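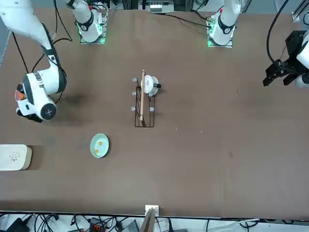 Isn't a serving just whatever you put in your bowl, came the question at the end of our last class, and if it isn't, who gets to decide? Great question, and I'm giving it the whole of week two!

Filtarley Evening College
Food and Everyday Life, Week 2: Servings and Portions
Handout revised 26 September 2021

Let's sort out the two words first, as I mix them up myself when I talk fast. A serving is an amount printed on a package so that the numbers next to it mean something. A portion is what you eat. They can match, but there's no law saying they have to (at least not in my kitchen).

Say a box of Mukarby corn puffs gives its numbers for a 60 gram serving. If you pour 80 grams you've had one and a third servings, and every line on the label goes up by a third: salt, sugar, fat, the lot. I know that sounds obvious on paper. Try doing it at nine at night with the TV on. 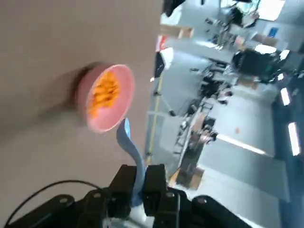
Judging an amount by eye is hard for most of us, and shape is a big part of it. We tend to look at how high the food comes and how much of the dish is covered, and we're pretty bad at putting those two together. Light, crinkly foods make it worse, as a lot of what you're looking at is air. Think of the pink bowl with its orange bits heaped toward the middle. Would you guess the weight from the height of the heap, or from how wide it spreads? Write down which one you'd go by before you read on, and we'll compare in class.

Weight and volume are different things, then. A cup of puffs and a cup of raisins fill the same cup and that's where the likeness ends. Labels often give both a weight and a household measure, and when the two don't agree in your kitchen, go with the weight. A cheap digital scale is plenty. Put the empty bowl on, press zero, pour.
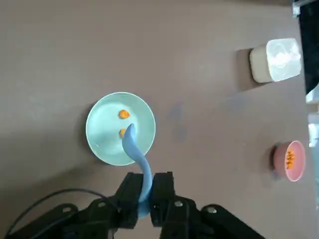
Second helpings are the other place where things get slippery. Small amounts taken several times are easy to lose track of, and in our food diaries they're the entries that go missing most. When I kept mine back in May, I was so pleased with my tidy breakfasts, and then I had one Saturday that added up to 2,902 calories, a good chunk of it nibbled standing up by the counter. I hadn't felt especially full, either!

A diary isn't a test, by the way. I don't grade what you eat and I don't want to see anybody "being good" for the week. Write down the boring stuff, the crusts, the spoonful from the pot.

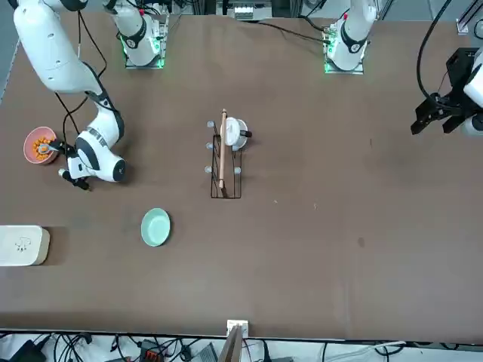

Same goes for shared food. If three of you are eating from one dish, weigh the dish before and after and split the difference, or just put "shared" and your best guess. A guess with a note beside it is fine with me.

For next time

Keep a diary for 7 days. Pick one food you eat a lot, pour your usual portion, write your guess in grams, then weigh it. Do that on three different days, using a different bowl each time if you have them.

Read the Skekano chapter on labels, but skip the part on vitamins, we'll get there in week five.

We're in Ndlovu Hall again, the upstairs room. Bring one empty package with the label still on it (rinsed, please).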